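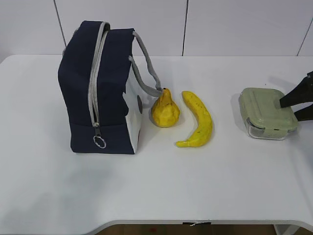

What does it take to teach a robot arm one household task by demonstration? Somebody steers the arm through the task over and over, by hand or with a remote controller, and a program is then trained to copy the recordings.

Teaching by Hand: Packing a Lunch
Gallery and notes by Widad Karaki

I spent part of November reading claims about arms that "learn by watching," and I came away cranky enough to go and look at one project closely. It is called Gedetach, and the task is packing a lunch. The set of things on the table is small: a navy lunch bag, a banana, a yellow gourd and a food container with a green lid. I have packed worse lunches, though never with a gourd.

The photo at the top of this page has the black gripper at the container, one finger at the lid and the other angled in lower down. Look at how much bare white table there is. Most kitchens I know could not offer half of that, and every demonstration learned on a table like this one comes with the table built in.

The log for the lunch task lists 400 demonstrations. Of those, 10 were thrown out before training, and the notes do not say why. I asked and was told the operator "didn't like them." Fine. But the operator's taste is then part of the data, and I would like to see it written down somewhere.

There are 2 ways of showing the arm what to do. In the first, a person takes hold of the arm and moves it. It feels natural and you get tired fast, and people tend to push harder than the motors ever would. In the second, which Gedetach calls Urkell, the person holds a controller and the arm follows from a distance. Movements come out slower and fussier. You lose your sense of touch, so you close the fingers and watch for the lid to shift.

I tried Urkell myself. My first go at the container was bad, my second was worse, and both were saved. When I asked whether a beginner's fumbling ought to be in there, I got a speech on variety. Maybe. I have also heard "variety" used for data no one had time to clean.

The bag bothers me most. A container is stiff and keeps its shape. A soft fabric bag with a zipper and a strap hanging off to one side is a different problem, and a metal pull on a key ring is one more thing to snag. The project page promises "lunch packing." I would have written "moving lunch items" until I had seen the zipper done from start to finish, without a person steering.

File 3597 is the one they play for visitors. It is a lovely run, smooth all the way, and it was driven by a human from beginning to end. The caption on their site leaves that out. Anyone watching would take it for the arm working alone – I did, the first time.

None of this makes the method useless. Steering an arm is a sensible way to tell it what you want, and far easier than writing out every joint angle. I would just like two labels on every clip from now on: who was driving, and how many tries came before it.

Updated 2019-06-06 to correct the spelling of Gedetach.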